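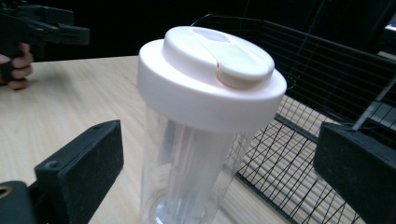 Abb. 1: Klare Flasche mit weißem Schraubdeckel und Klappverschluss

Kursheft Ordnung im Haushalt, Einheit 4: Flaschen, Dosen und der Drahtkorb

Suchbegriff eingeben … Suchen

Schön, dass Sie wieder dabei sind! Nach den Backblechen vom letzten Mal geht es heute um etwas Kleineres, das trotzdem in fast jeder Küche für Ärger sorgt, nämlich um alles, was einen Deckel hat und im Schrank gern umfällt. Schrauben Sie zu Hause zuerst jeden Deckel ab und schauen Sie nach, ob innen noch ein Einsatz steckt – der wird beim Spülen leicht vergessen.

Danach kommt der Korb an die Reihe. Ein offener Gitterkorb wie unser schwarzer hat den Vorteil, dass man von allen Seiten sieht, was darin steht, und dass Luft an die Gefäße kommt. Stellen Sie die höchsten Stücke in die Mitte und lassen Sie ruhig etwas Platz.

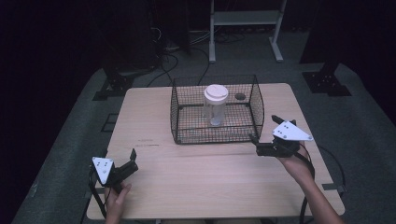 Kasprzak wandte im Oktoberkurs ein, im offenen Korb verstaube doch alles, und bei ihr komme deshalb nur hinein, was täglich gebraucht werde. Das ist ein guter Gedanke, den ich gern übernehme.

Zum Schluss die Fläche selbst: Korb beiseiteschieben, das helle Holz in Richtung der Maserung abwischen und graue Schrammen erst einmal nur mit einem feuchten Tuch behandeln. 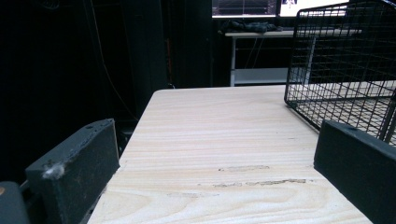 Aufgabe bis zur nächsten Einheit

Räumen Sie ein einziges Fach aus, höchstens 40 Minuten lang, und notieren Sie, welche Deckel übrig bleiben.

94 Mal geteilt · 268 Kommentare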